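Nardale Wrist-View Kit – Set-Up Guide, Section 4: Aligning the Gripper View

This section applies to kits supplied by Bastudetti with controller firmware 1288 or later. Complete Section 3 (mounting and cabling) first. Allow one uninterrupted session for the whole procedure; a partial alignment is not stored.

## 4.1 Before you start

1. Press the emergency stop, then release it. Confirm that the status light returns to steady green.
2. Open the Stedby console and select **Gripper view**.
3. Set travel speed to 3 percent.
4. Keep hands and sleeves outside the marked work area.

> **Caution:** The fingers close with full force if the grip limit has been cleared. Check the limit after every firmware update.

## 4.2 Checking the live view

1. Jog the arm over the work surface and watch the console.
2. Confirm that both fingers enter from the bottom of the view and taper toward each other. The gap between them should sit on the vertical centerline.
3. Stop the arm and wait for the view to settle before judging alignment. Frames taken with heavy motion blur, such as the next one, will show the finger gap but must not be used to set the offset. 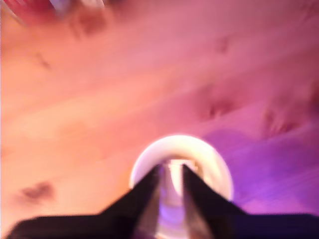

4. If the gap is off center, loosen the bracket screws, turn the bracket by hand, and retighten.
5. Save the offset. The console replies with code 1487.

Note: Colored room lighting shifts the white balance. It does not affect the offset, but it can upset the surface detector in Section 5. Switch to neutral light if code 1487 does not appear.

## 4.3 Test grip

Use a light, rigid cylinder for the first grip. Do not use glass.

1. Place the cylinder upright within reach of the arm.
2. Lower the open gripper until the fingers are on either side of the cylinder.
3. Select **Close – soft**. The fingers should touch opposite sides of the part, and its top should remain visible in the view.
4. Raise the arm 100 mm and hold. If the part slips, raise the grip limit by one step and repeat from step 2.

With a white cylinder between the fingers and a white cup behind it, the two bright shapes overlap in the view. The surface detector may merge them into one outline. For a first test, clear other light-colored items from behind the part, or draw the detection zone by hand – see Section 5.2. 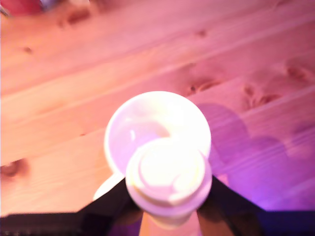

**Can the test grip be run without the detector?**

Turn off **Auto outline** in the console and jog the arm by hand. The offset and grip limit work the same way in either mode.

## 4.4 Storing the alignment

1. Open the gripper and move the arm to its rest position.
2. Select **Store**, then enter the kit number printed on the Chatzigeorgiou adapter plate.
3. Restart the controller. Alignment is active after the restart.

Repeat this section whenever the bracket or the fingers are replaced.

Section revised Tue 30 November, S. Chae (Seul-gi Chae), Technical Documentation.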